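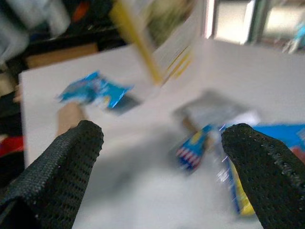
Figure 3. Small household items on a white tabletop, with a blue packet left of center and an upright panel behind it.

Studies > Household Clutter > 4. Results

4.2 Do scattered surfaces count as "untidy"?

The claim we set out to test is a common one: that people agree on when a table needs tidying. Earlier work at Zirgate took this agreement for granted and built its scoring sheet on it. We have doubts. Figure 3 shows the sort of surface the sheet would mark as cluttered. A bright blue packet, crinkled like a snack wrapper, lies near a tan object, and a pale box sits off to the right. Much of the tabletop is bare. Whether this is a mess or just a table in use depends on what the rater thinks the table is for.

We asked 34 raters to score 40 table layouts on the Stuvau scale, which runs from one (tidy) to seven (in need of work). After 11 layouts were dropped for missing scores, 924 ratings remained. Agreement was weak. Raters split most sharply on layouts with a few items spaced well apart, and they agreed mainly when things were stacked or had spilled over an edge, a case few would argue about in the first place.

The packet raises a second problem. The Seppälä rule treats wrappers as trash and boxes as goods to be put away. It offers no way to tell a full packet from an empty one, and a rater working from a picture often can't tell either. Several of our raters scored such items as trash and wrote "maybe food" beside the score. We kept these scores, but we would not rest much on them.

The Wetberg sheet avoids the trouble by counting items and ignoring what they are. That makes it easy to repeat. It does not show that the number it gives has much to do with tidiness, and we found only a weak link between item count and the mean score for a layout.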